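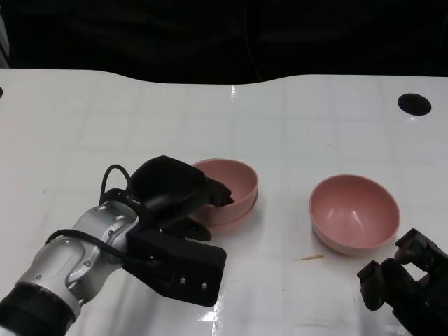

3.2 Nesting and the Separation of Bowls

Household bowls are rarely stored one by one. In the kitchens covered by the Ninlow survey, most of the bowls in daily use were kept in stacks, and the shape of the stack decided how much shelf space was left for other things. We therefore treat nesting as a property of the set and of the way it is put together, and we record it separately from the size of the single bowl. Two bowls of one set can be placed inside each other and still not sit squarely. In Figure 2 the upper bowl of the stacked pair rests a little to one side of the lower one, and a line stays visible between the two walls, while the third bowl stands alone to the right. We call this sideways displacement the offset. It is small in most stacks and is easily missed from the side, but from above it shows as a crescent of the lower bowl that is wider on one side than on the other.

Figure 2. Three pink bowls on a white table, two nested and one single.

Offset matters for two practical reasons. First, it changes the height of the stack. A bowl that sits off center touches the one under it at fewer points, and its rim is slightly tilted. Each further bowl adds to the tilt, and a tall stack may lean enough to touch the shelf above or the side of the cupboard. Second, it changes how easily the bowls come apart. Where the walls meet closely all the way round, users in the Surkance interviews described having to twist the upper bowl or hold the lower one down. Where there was a gap on one side, they put a finger or thumb in it and lifted from there.

The survey forms held 706 entries for bowls kept in stacks. Each entry gave the number of bowls, the material as stated by the household, whether all the bowls belonged to one set, and whether the stack leaned when seen from the front. Mixed stacks leaned more often than stacks made up of one set. This was expected, as a bowl with a wide foot does not settle well inside one with a narrow base. Leaning was also reported for matching sets, mainly where the bowls had thick walls or a rolled rim.

We did not find a clear link between leaning and the number of bowls. Short stacks of two or three were reported as leaning in many kitchens. Stacks of up to 19 were reported as straight, though these came from households that kept bowls for guests and seldom moved them. A stack that is taken apart and rebuilt several times a day has more chances to be put together badly, and the forms did not ask how often each stack was used.

Wall color and finish were left out of the analysis. Some respondents noted that it was hard to judge the fit of a stack when all the bowls were the same color, and that a paler outer wall or a contrasting rim made the join easier to see. This point is taken up again in Section 5, together with the handling trials.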